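Everyday Materials, Evening Program
Notes for Session 4: Thin Plastics and How They Hold Their Shape
Room 1211, Helberg Building
Notes by Elsa Hovland

Welcome back, everyone, and thank you for being so patient with the projector last time. I promised I would write up the session properly so that those of you who like to scribble could put your pens down and listen, and I've also folded in a few things that came up over tea and deserved a better answer than the one I gave with a biscuit in my hand. Please read these before we meet again if you can. If you can't, come anyway!

Where we had got to

You'll remember that we spent Session 3 on paper and board, and the big idea there was that a flat sheet is floppy and a folded one isn't. Stand a sheet of writing paper on its edge and it falls over. Pleat it like a fan and it will hold up a mug (Yasir proved this for us, and I'm pleased to say the mug survived). I want you to hang on to that pleated sheet, as nearly everything tonight is the same trick played on a different material.

The material itself

Plastic is a dreadfully loose word. It covers everything from the bag your bread comes in to the handle of a good screwdriver. For our purposes we'll stay with thermoplastics, the ones that soften when you warm them and firm up again when they cool. They're made of very long chain molecules, and I find it helps to picture a bowl of cooked spaghetti. When the bowl is hot the strands slide past each other quite happily. Leave it on the counter overnight and you can lift the whole lot out in one piece.

The one we'll talk about most is polyethylene terephthalate, which I will only write out once. Everyone calls it PET. It's clear, it's light, it's reasonably tough, and it does a decent job of keeping gas in. It is the usual choice for soft drinks and still water, and a good many salad tubs as well. Its great weakness is warmth. By 80 degrees an ordinary bottle will have gone soft and shrunk out of shape, so please don't put one through a hot dishwasher cycle and then write to me about it.

The other two you'll meet all the time are polypropylene and high-density polyethylene. Both feel slightly waxy, both float in water, and both turn up in caps and closures. PET sinks. That difference is quite useful at a recycling plant, where chopped-up bottles and caps can be separated in a tank.

How a thin container gets made

There are two stages, and I know I rushed the first one, so let me take it slowly.

Stage one is injection moulding. Dry plastic pellets are melted and pushed under pressure into a cold steel mould. What comes out is called a preform, and it looks like a thick test tube with a screw thread already finished at the top. Iresha passed hers around and several of you took it for laboratory glass, a fair mistake to make. The thread will not change from here on.

Stage two is stretch blow moulding. The preform is warmed again (the body, not the thread), a rod pushes down inside to stretch it lengthwise, and compressed air blows it outward against a chilled mould. The chains get pulled into line in both directions, and the wall ends up a good deal stronger for its thickness than it would have been if you'd simply moulded it thin to begin with. A kitchen comparison, for those who bake: think of strudel dough, and how the stretching is part of what makes it behave.

Ribs, grooves and waves

Now back to our pleated paper. A smooth thin cylinder is strong if you press straight down on it, and weak if you squeeze it from the side. Fingers squeeze from the side. So does a pallet wrap, and so does the air itself if a container is sealed warm and then cools. The answer is to give the wall some shape. Grooves running around the body work like hoops on a barrel and resist being squashed inward. Upright ribs help with weight from above. Wavy grooves are a compromise between the two, and designers are fond of them for the look as well, although they will usually tell you it was all done for strength. 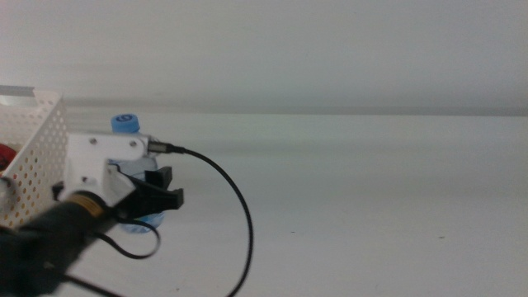
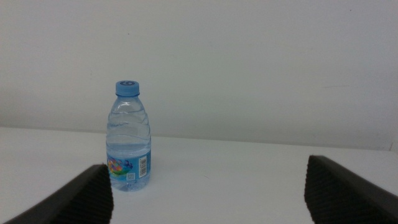

Why do some containers have a deeply dimpled base when others are nearly flat underneath?

It depends mostly on whether the contents are fizzy. A carbonated drink pushes outward on every surface, and a flat base would bulge and rock, so the base is moulded into several rounded feet that can take the pressure. Still contents push much less, and a shallow dome with a few radiating ribs is plenty.

Oanh Thân asked me that one at the break, and I thought it was such a good question that it ought to be written down for all of you. She followed it with a harder one about why the centre of the base is often a bit cloudy. The plastic there has been stretched least of all, and if it stays warm for too long the chains can settle into small crystals that scatter the light. The little bump you can feel in the middle is where the melted plastic entered the mould for the preform.

A word on thickness

Every gram costs money, and over the years makers have worked hard at taking grams out. Shorter necks, shallower threads and smaller caps have all played their part. There's a limit, and you've all met it: the bottle that collapses in your hand the moment you open it and sends a cupful down your sleeve. Full and sealed, it was propped up by its own contents. Once the cap is off, the wall is on its own. I'd like you to think about whether that's a failure of design or a reasonable bargain, and I would be happy to hear either view argued with some energy.

Guido Lombardi has kindly agreed to bring in his collection of old Sartori vinegar containers so we can compare wall thicknesses by hand. He has asked that we not squeeze them too hard.

To try at home

Find three empty plastic containers of any sort. Press each one gently from the side, first where the wall is smooth and then across any groove or rib, and jot down what you notice. Look on the base for the recycling number (1 is PET, 2 is high-density polyethylene, 5 is polypropylene). Then put a small snippet of each in a bowl of water and see which ones float. Trapped bubbles will fool you, so give each snippet a good poke. The whole business should take you 30 minutes, or a happy afternoon if you have grandchildren staying.

If you'd rather write than poke, 300 words on one container you use every day would be very welcome. Tell me what it holds, how you hold it, and what you'd change.

Reading

The chapter on moulding in the blue course binder, and the short section after it on closures. You may skip the tables at the back.

Next session we move on to glass. Please bring a jar with its lid, washed if at all possible, and wear closed shoes.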